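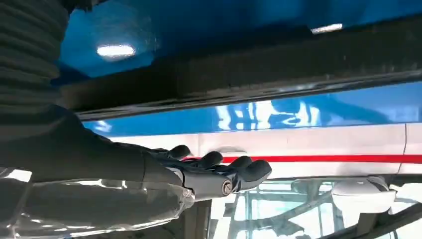
Figure 1. White gloss panel with thin red stripe, and blue gloss surface with two ceiling lights reflected in it.

Surface Finishing, Unit 6: Gloss, colour and reflected light
Handout to go with the talk by Custódio Pinheiro. Bench work with Darius Mihăilă, Stomton workshop.

What gloss means
A gloss surface sends most of the light that bounces off it in one direction. A matt surface scatters it. The colour you see comes mainly from light that has gone into the finish and come out again, while the shine comes from the very top of the surface. The two can be judged separately, and in this unit they are. A surface can be the right colour and the wrong gloss, or the other way round.

Gloss is measured with a meter at a fixed angle, and the reading is given in gloss units. The white reference tile in the Stomton kit reads 97. Check the meter against the tile before each set of readings and write the tile reading at the top of your sheet.

Using the room lights
Ceiling lights are good enough for a first look. Get down low, so that you are looking along the surface, and find the reflection of a light. In Figure 1 the two lights on the blue show as soft white glows with faint halos. Note three things about any reflection you find: its shape, how sharp its edge is, and how far the glow spreads past the edge.

A wide glow can come from fine scratches, polish residue, dust or haze in the finish itself. It can also come from your eye or the lens, so move to another position before you write it down as a fault. Orange peel is different. It makes the edge of the reflection wavy, and the waves move as you move your head.

Dark and strong colours show reflections far more clearly than white. White throws back so much light of its own that a reflected lamp has little to stand out against. Students often pass a white panel and fail a blue one with the same amount of scratching. Allow more time for the white.

Stripes and edges
A thin stripe is a useful check on a pale panel. Look along it with one eye closed. A dip or a swelling will often show as a bend in the line before it shows in the shine. Run a fingertip across the stripe, clean and without pressing, to feel for a step. If there is one, record which side is higher. Do not try to polish a step out until Darius has seen it.

Bench work
Each pair has one Clinness test board with 9 numbered squares. Wipe the board with the Firia cloth, one direction only, and fold the cloth to a fresh side for each square. Take the meter reading first, then the visual check, then cut back with 3,000 grit, used wet. Rinse, dry and read again.

Squares 1 and 2 are left alone for comparison. Please do not sand them - there are no spare boards until April.

Reading: Sequeira, course notes, the chapter on haze.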